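The School Board Seat That Came Down to 13 Votes

29 June 2019

When the Flemell Unified School District counted its last ballots in March, the margin in Area 7 stood at 13 votes. A recount did not change it. The seat went to a newcomer, and with it went the majority that had run the district through three superintendents.

Area 7 takes in the east side of Sallevora and the farm roads beyond it. It has one high school, two elementary schools and a middle school that was supposed to close in 2016 and did not. Turnout there is usually low. This year the district's plan to move sixth graders back to the elementary campuses was on people's minds, and parents who had never gone to a board meeting began to show up.

The plan itself was simple. Enrollment at the middle school had dropped below 500, and the state pays by the student. Moving the sixth grade would fill empty rooms at the elementary schools and let the district give up the lease on its portable classrooms. Staff presented the idea in the fall with a slide show and a map. The map had an error in the bus routes - it left off Bakhtiari Road entirely - and for many families that was the end of the discussion.

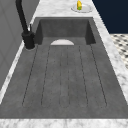 The new majority has now been in place for a full budget cycle, and its record is mixed. It dropped the sixth grade plan at its second meeting. It kept the superintendent, which surprised the people who had campaigned on replacing her. It also voted to renew the contract with Flollel, the firm that writes the district's accountability plan, after saying during the campaign that the work should be done in house. The district office has two people who could do it, and both already have other jobs.

Money is still the main problem. Without the savings from the move, the board had to find cuts elsewhere. It ended the late bus at the high school and left a counselor position open. It put off new flooring in the gym for another year. Parents who fought to keep sixth graders where they were are now writing to the board about the late bus, which carried 60 students a day, most of them athletes and kids in the after-school math lab.

Public comment has changed too. Speakers used to get three minutes and now get two, with a sign-up sheet that closes before the meeting starts. The board says this keeps the meetings from running past eleven. Some of the parents who helped elect the new majority have objected, and the rule is on the agenda again for the August meeting, along with a first look at the bids for bus service.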